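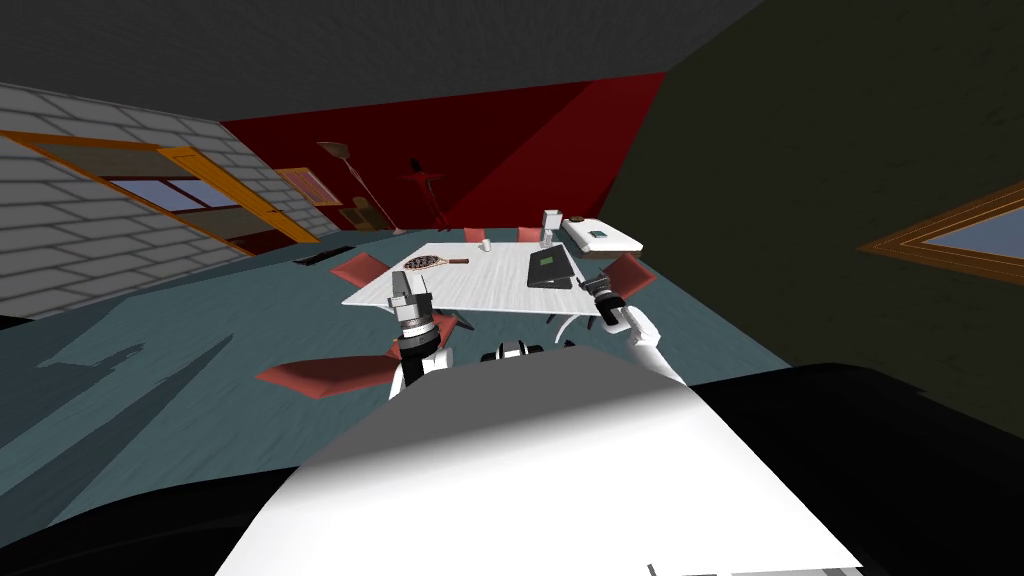 3.2 Household survey

The survey covered two towns, Omlow and Slanina, which draw water from the same aquifer but bill for it differently. Omlow charges a flat fee per household. Slanina has charged by volume since its meters were replaced. We mailed a four-page form to 1,615 addresses taken from the utility lists and followed up once by postcard in June.

The form asked who lives in the home, whether the household waters a garden, and how often the washing machine is run. It did not ask for income. An earlier version did, and many people who tried it left the rest of that page blank. We used the assessed value of the home as a stand-in, with the limits discussed in Section 5.

Meter readings were matched to the returned forms by account number. In Omlow, where homes have no meters of their own, we fitted temporary Wurnex loggers in 143 homes that agreed to take part. The Slanina group was made up of 167 homes chosen to match them on household size and lot area. Loggers stayed in place for 8 weeks. Sabina Skála checked the matches by hand and removed accounts that had changed owners during that time.

Figure 3. Median daily use per person, by town and week. Bars show the middle half of homes.

Use per person was higher in Omlow in every week (Figure 3). The gap was widest in homes with gardens and narrow in apartments, where outdoor use is close to zero. Leaks explain part of it. Night flow that never fell to zero was more common under the flat fee, and few of the owners we reached by phone knew of a leak.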